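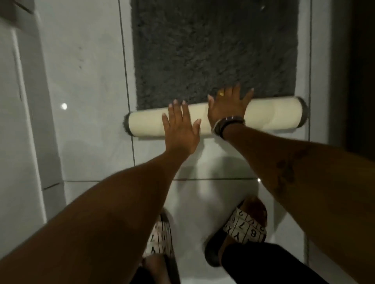
tilegrout_wakard

Washing a rubber-backed bath mat without wrecking it

I have a grey bath mat with a cream backing, bought at the Ginley outlet in Tovbridge. The tag has faded and I can't read the care instructions. My last one shed bits of backing all over the drum after maybe five washes, and I was picking crumbs out of the door seal until Friday. What temperature and spin are safe? The washer is an older Cuervo front loader and the lowest spin it offers is 400, then 900. Also, can it go in the dryer at all? We have a white tile floor and every crumb shows.

pondside22

Cold or warm, never hot. Use 400 if it will drain at that speed, otherwise 900 is okay for a single mat with a couple of towels to balance it. Skip bleach and skip fabric softener. Bleach is what ate the backing on mine.

No dryer. Heat dries the backing out and it starts to crack along the folds. Hang it over the tub or a rail with the backing facing out and leave it overnight. In December mine takes closer to two days. Shake it outside before you wash it — hair and lint end up in the pump filter otherwise.

If you have to store it, roll it with the pile on the outside and don't put anything on top. Mine was folded in a closet one winter and the crease never came out.

marlow_k

i put mine in the dryer on high all the time and its fine. they're cheap, just buy another one

hallway_lamp

Agree with pondside22 on the dryer. Check whether your backing is latex or the sprayed-on kind. The sprayed kind feels thin and a little gritty, and it will shed sooner or later however you wash it. For that type I wash by hand in the tub with a squirt of dish soap, rinse twice, and press the water out with my palms. Don't wring it.

Clean the pump filter on the Cuervo after the next load too. Mine was half full of old backing.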